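3.2 Secondhand cardboard as a packing material

Before we turn to the wrapping trials themselves, it seems fair to say a little more about the cardboard, which took up far more of our thinking than we had expected when Nantana Nilsuwan first proposed the study. Most of the published work on reused packaging that we were able to find begins with flat, clean sheets cut to a standard size. Small shops and households don't pack that way. They keep the boxes that come in, flatten a few of them behind a door, and cut them up as the need arises — and a sheet that has already been a box carries its old folds, its old tape and its old holes along with it. We wanted material of that honest, slightly battered sort, and so we asked the four shops taking part in the Grirkodum exchange to set aside whatever they would otherwise have put out for collection.

In this way we gathered 222 pieces over the month of October. Kwame Boateng and Hường Giáp sorted them by hand into six groups, according to the kind of use each piece seemed to have had: whole boxes, loose flaps, folded panels, strips, small blocks, and a last group for pieces that had been cut or slotted to fit around something. The sorting was slower than it sounds. A folded panel that has been taped shut may well have started life as two flaps, and the two sorters spent a good many pleasant afternoons disagreeing over pieces of this kind before they settled on a rule: a piece was placed by the shape it had when it reached us, and no attempt was made to guess its history. Where they still disagreed, Asmaa El Ouafi made the final choice without being told what either of them had said.
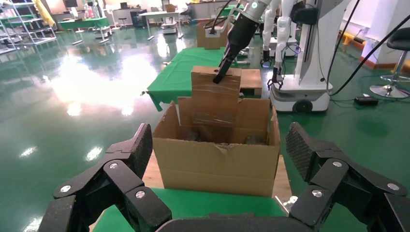

Taped panels deserve a paragraph of their own, as they turned out to be the group our packers were fondest of. Clear packing tape stiffens a folded panel noticeably along the fold, and a stiffened panel can be stood upright in a box to divide it or to keep a tall item from leaning. The drawback comes later, at the recycling stage, when somebody has to decide whether to peel the tape away or leave it on. Our packers were split on this point, and we have kept their comments in full in the appendix, where the reader who enjoys that sort of thing will find them rewarding. We did not remove tape from any piece before the trials, even where it had begun to lift at the ends, and we did not trim torn flaps either.

The strips call for a different kind of care. A long strip is the most useful scrap a packer can have, since it will wrap a corner, line the side of a box or fold up into a spacer, but it is also the piece most likely to have been handled roughly. We recorded three sorts of wear for every strip. The first was scuffing, by which we mean any place where the outer paper layer had been roughed up or torn. The second was creasing along the edges. The third was holes, and with these we tried to separate the clean, round kind from the ragged kind, on the view that a clean hole weakens the board a good deal less than a tear of the same width (Figure 4 shows a strip with a hole of the clean sort). 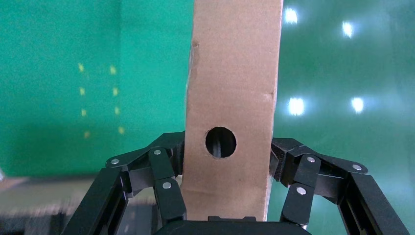
Figure 4. Corrugated strip with a single round hole and a small torn patch on the left edge.

It may be asked why we kept strips with holes at all, and Themis Chatzigeorgiou did ask, more than once. Our answer is that the shops keep them. When we went back to the Prilar branch and looked through the pile beside the packing table, we found punched strips mixed in freely with sound ones, and the staff told us they reached for whichever came to hand first. Leaving such pieces out would have given us tidier results and a poorer account of how packing is done on a busy day. We have therefore kept them in the main group and marked them in the tables, so that anyone who would like to set them aside can easily do so.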